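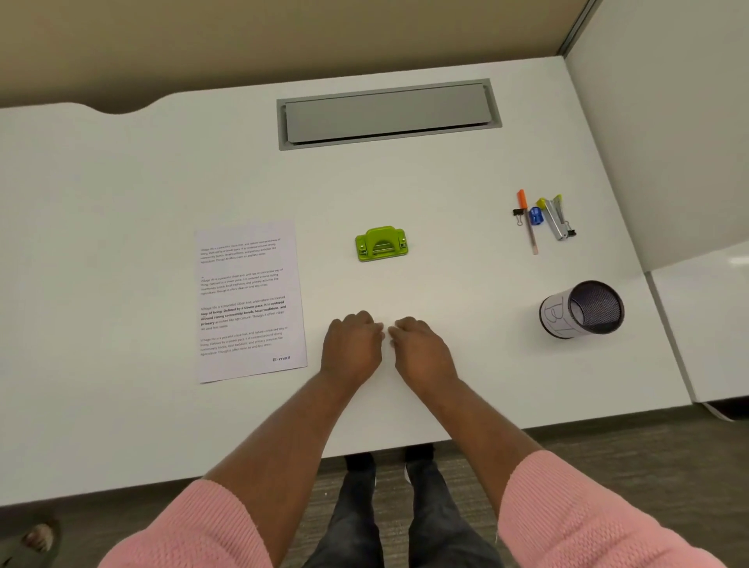
Figure 3. The reading sheet on the desk, with the passage that begins "Village life is a peaceful, close-knit, and nature-connected way of living."

3.2 Reading material and setting

We wanted our readers to have something plain in front of them, the sort of prose one might meet in a school primer or a church newsletter, and we spent a good part of August arguing (very pleasantly, I should say) over which passage would serve. The one we settled on speaks of a slower pace, strong community bonds and local traditions, and it closes with clean air and less stress (Figure 3). It is a kindly little text, and a rather rosy one, and that suited us, as our interest lay in how people who had grown up in small places would answer such a picture of them.

In all, 84 people took part, 51 of them raised in Ostholm or on the farms nearby, and the rest in larger towns. Each read the passage silently at a desk, at whatever speed felt natural, and then talked with Rhonda Lachance for as long as they cared to. Many cared to for quite a while! Twenty-seven of the Ostholm readers took issue with the word "peaceful" before anything else, bringing up tractors, roosters and family quarrels over fences, while the town readers mostly let it pass and lingered over the clean air.

Eight conversations wandered so far from the passage that we coded them separately, and we come back to them in Section 5, where the stories about the old dairy road seemed to us too good to leave in an appendix.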